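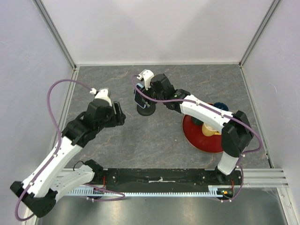 보낸 사람: Dale Chan
받는 사람: 작업실 꾸미기 메일링 리스트
제목: Re: Re: 돌무늬 상판, 정말 그렇게 좋은가요?

Jade 님 글 잘 읽었습니다. 인용하고 중간중간 답을 달겠습니다. 미리 말씀드리면 저는 아직 설득이 안 됐습니다.

금요일에 Jade MacDonald 님이 쓰신 글:
> 다들 작업대 상판 고민이 많으신 것 같아서 제 결론부터 적습니다.
> 어두운 회색 바탕에 황갈색이나 희끗한 줄이 불규칙하게 들어간
> 돌무늬가 최고예요. 먼지도 안 보이고 얼룩도 안 보입니다.
> 저는 Farar에서 샘플을 받아 보고 바로 주문했어요.

먼지가 안 보이는 것과 먼지가 없는 건 다른 얘기죠. 저는 작업대에서 작은 나사랑 와셔를 자주 떨어뜨리는데, 얼룩덜룩한 무늬 위에서는 그걸 찾는 게 일입니다. 예전에 쓰던 무늬 상판에서 와셔 하나 찾느라 손바닥으로 상판을 쓸고 다닌 적이 한두 번이 아닙니다. 그래서 지금은 무광 단색을 씁니다. 지저분한 게 바로 보이니 바로 닦게 되고요.

게다가 샘플이라는 게 손바닥만 하잖습니까. 그 크기로는 줄무늬가 어떻게 이어지는지 알 수가 없습니다. Casimiro Iglesias 님도 샘플만 보고 고르셨다가 똑같은 줄이 일정한 간격으로 반복되는 판을 받으셨죠. 한번 눈에 들어오면 계속 그것만 보인다고 하셨던 걸로 기억합니다.

> 벽은 무조건 밝게 가세요. 뒷벽은 흰색, 양옆은 연한 라벤더 도는
> 회색으로 하면 차분하고 넓어 보입니다. 삼면을 막으면 물건도
> 뒤로 안 떨어지고요.

물건이 뒤로 안 떨어지는 건 인정합니다. 넓어 보인다는 건 모르겠습니다. 팔꿈치가 벽에 닿으면 닿는 거지, 색이 밝다고 안 닿나요. 그리고 밝은 벽은 긁힌 자국이 남습니다. 옅은 자국이라도 조명을 옆에서 받으면 꽤 보여요. Dhillon 벽면용 페인트를 쓰면 괜찮다는 분도 계셨는데, 칠한 지 얼마나 지난 벽인지는 끝내 말씀을 안 하시더군요. 3년쯤 쓴 벽을 보여 주시면 생각해 보겠습니다.

> 모서리는 금속 몰딩으로 마감하시면 깔끔합니다. 저는 Drallum
> 제품으로 했고, 뒷벽 아래쪽에도 얇고 밝은 띠를 둘렀어요.

뒷벽 아래 띠는 저도 찬성입니다. 상판이랑 벽이 만나는 자리에 틈이 남으면 거기로 가루가 다 들어가니까요. 이 글에서 제가 토 달지 않을 유일한 대목 같습니다.

금속 몰딩은 좀 다릅니다. 특히 거울처럼 반사되는 종류요. 스탠드 불빛이 그대로 눈으로 들어와서 저는 한 달 만에 뜯었습니다. 같은 금속이라도 회색으로 가라앉은 쪽이 훨씬 편합니다. 두 가지를 섞어 쓰시는 분들도 있던데 취향이라면 할 말 없지만, 하나만 고르라면 저는 무조건 덜 번쩍이는 쪽입니다. 상판 옆면에 대는 얇은 금속 테두리는 끝처리를 꼭 확인하세요. 앞쪽 모서리에서 소매가 걸립니다.

> 비용은 생각보다 얼마 안 들었습니다. 한번 해 보시면 후회 안 하실
> 거예요.

이런 말이 제일 곤란합니다. 얼마가 얼마 안 드는 건가요? Drallham 매장에 전화해서 물어봤더니 상판 재단비와 배송비는 따로고, 몰딩은 자르는 횟수마다 3,000원씩 붙는다고 합니다. 삼면에 몰딩을 다 두르면 대략 30번은 자르게 될 텐데, 직접 자르실 거면 톱날 값도 계산에 넣으셔야죠.

Ewurabena Fiadzo 님이 예전에 올리신 견적표가 보관함 258번 글에 있습니다. 항목이 하나하나 나와 있으니 주문하시기 전에 꼭 보세요. Jade 님도 가능하시면 그 양식대로 적어 주시면 좋겠습니다. 깎아내리려는 게 아니라 저도 올여름 안에 옆방 작업대를 새로 짜야 해서 숫자가 필요합니다.

하나만 더요. 상판 표면이 매끈한 쪽인지 약간 거친 쪽인지는 왜 아무 말씀이 없으신가요? 자를 대고 선을 그을 때 미끄러지는지가 저한테는 무늬보다 중요합니다. 그것만이라도 답 부탁드립니다.

Dale

추신. Maëlle Desjardins 님, 지난번에 물어보신 실리콘은 투명 말고 회색으로 사세요. 투명은 금방 누렇게 변합니다.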